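Uchida: Clearance Backlog Is Costing Agencies the People They Need 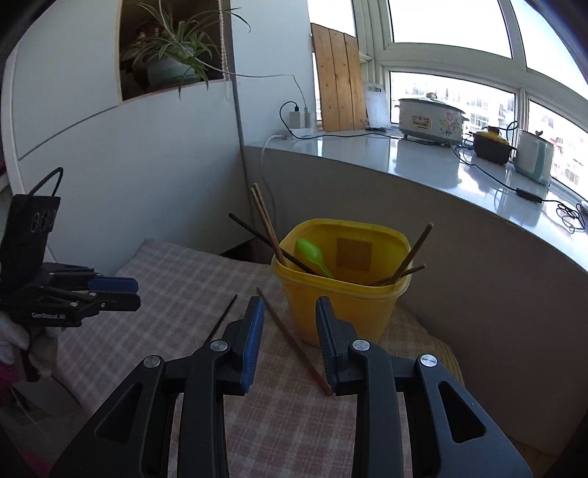
Setsuko Uchida spent 10 years deciding who could read classified files and who could not. She left government work in June and now advises Tuvstead, a small policy group that studies federal hiring. Her main complaint is how long people wait when a clearance is suspended.

"Most of them did nothing serious," she said by phone on Tuesday. "It's a late tax form, or a cousin overseas they forgot to list. They get a letter, they go home, and then they hear nothing for months."

Tuvstead has gathered 2,562 appeal records from former employees and contractors who agreed to share them. Uchida said more than 700 of those cases ended with the clearance restored and no penalty. By then many of the people had taken other jobs.

Uchida does not want the standards lowered. She wants a deadline. Under the plan she has been taking to congressional offices, an agency would have 40 days to give a suspended employee the reasons in writing. If it missed the date, the employee would go back on the payroll in an unclassified job until the case was settled.

Veronica Munteanu, a lawyer who handles these appeals, supports the deadline but thinks the payroll part will be hard to pass. "Small offices don't have unclassified work to hand out," she said. "I had a client whose whole building was restricted. Where do you put him?"

Uchida said that was a fair point and that the draft may change. One version would let agencies lend the employee to another department.

She was less patient with the argument that faster reviews would mean careless ones. When she started, she said, her office kept paper folders and still answered most people within a season. The staff has since shrunk and the forms have grown longer.

"I signed some of those letters myself," she said. "I knew when I signed them that the person wouldn't get a call back before winter."

She expects to have a sponsor for the bill after the recess. She would not say who.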